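Skondus Support Portal
Tickets > Kitchen & Facilities Automation > Hand-guided capture
Subject: Tray tasks keep getting rejected at upload, fridge station
Status: Solved
Site: Hunton
Opened by: Geum-ok Jeon

Geum-ok Jeon wrote:

Hi again, it's me from Hunton. I have a new one for you and I think it's a weird one, so bear with me.

We've been on the tray tasks at the fridge station since the start of December. Everything with cups went fine. Trays are another story! Out of the last 58 takes I sent up, 18 came back with "right hand pose lost". Left hand is perfect, every single time. I'm starting to take it personally on behalf of my right hand.

What I've tried so far:

Restarted the capture app, then the whole laptop.
Wiped both cubes with the dry cloth.
Redid the calibration the long way, with the printed board.
Moved the ceiling light off and on again (no difference, and it annoyed everybody in the next room).

I should say I'm not an engineer. I did tray prep in the staff kitchen here for years, and when the automation project came in they asked which of us wanted to learn the teaching side. So now I do the motions and the arm is supposed to pick them up from me. I like it a lot more than I thought I would – my back likes it too – but it does mean that when something goes wrong I only know how to tell you what it feels like in my hands. In the old job, if a tray was slipping, I just held it tighter.

Setup is the same as in my last ticket. Both grippers on, nothing moved since.

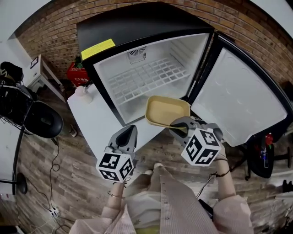

Attachment 1: tray task, right gripper on the rim, fridge door open

Let me know what else you need. I can send logs but somebody has to walk me through where they live now, the folder changed with the last update.

Jin (Skondus Support) replied at 10:40 am:

Hi Geum-ok, thanks for the list, that saves us some back and forth. Logs are under Sessions > Export > Full. Two questions in the meantime. Do the rejected takes all fail at the same moment in the task? And what is your exposure set to?

Geum-ok Jeon wrote:

Found it, export attached. Exposure says 900. I don't remember choosing that, so I guess it's whatever it came with.

I sat down with my coffee and watched all 18, which was a strange way to spend a morning (you notice things about your own elbows). They fail when I tip the tray to get it past the edge of the fridge. Going in straight is fine. As soon as I tip it toward me, gone.

Jin (Skondus Support) replied at 1:15 pm:

That matches the log. When the tray tips toward you it covers most of the cube on that side and the tracker has nothing to hold on to. The app allows a short gap, but yours run longer than the limit. Please try the following:

1. Grip the tray closer to the corner.
2. Keep it as level as you can until it is past the opening.
3. Set exposure to 1000 and leave it there for the whole session.
4. Record five takes and check them in preview before you upload.

Geum-ok Jeon wrote:

OK so steps 1 and 3 are easy. Step 2 I have to argue with a little. Everyone in a kitchen tips a tray going into a small fridge, that's how you see what's behind it. If I teach it level, then the arm does it level, and the two people on the late shift who work next to it are going to be waiting for a move that never comes. Sandberg on lates already told me he reads the arm like he'd read a coworker, and I don't want to mess that up for him.

Could I tip it the other way? Away from me, just a bit? I tried it dry with no recording and it feels pretty natural.

Jin (Skondus Support) replied at 2:05 pm:

Tipping away is fine for us. The cube should stay in view. Go ahead and record it that way, and I'll add a note to the task sheet so that the other sites get the choice too.

Geum-ok Jeon wrote:

Did my five, all five good in preview! Then I got brave and did a full set and uploaded it before I went home. Nothing rejected. My wrist is a little tired from holding at the corner, so I'm going to ask for shorter sets with a break in the middle, but that's one for my manager and you can skip it.

One small thing while I have you: the rejection message only says "pose lost". If it could say when in the take it happened, I wouldn't have to watch all of them. You can close this.

Jin (Skondus Support) replied at 9:20 am:

Great news. I've passed the message wording on as a feature request and linked it here. Closing as solved. Replying to this ticket will reopen it.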